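Stasiv loses heading on tree-lined road

wubit_z
Our Stasiv drops to safe stop on the Fenesdale road. The log shows fault 88, heading lost, under tree cover.
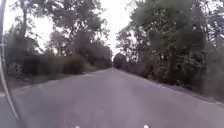
It restarts after a power cycle, then faults again. Firmware is Dromix 6.

gadisa.h
Satellite dropout. Canopy does that.

wubit_z
Fix held through the last stop. I suspect the compass.

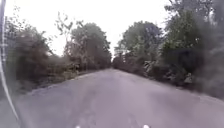
Hajar Samir at Skuletti told me to check the heading wrap first. Ours failed at 358 degrees.

gadisa.h
Wrap was patched in November. I still say canopy.

wubit_z
Not in our build. Logged 358 on every stop.
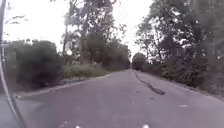

Reply 9
tiruwork
Lock it out until it's patched.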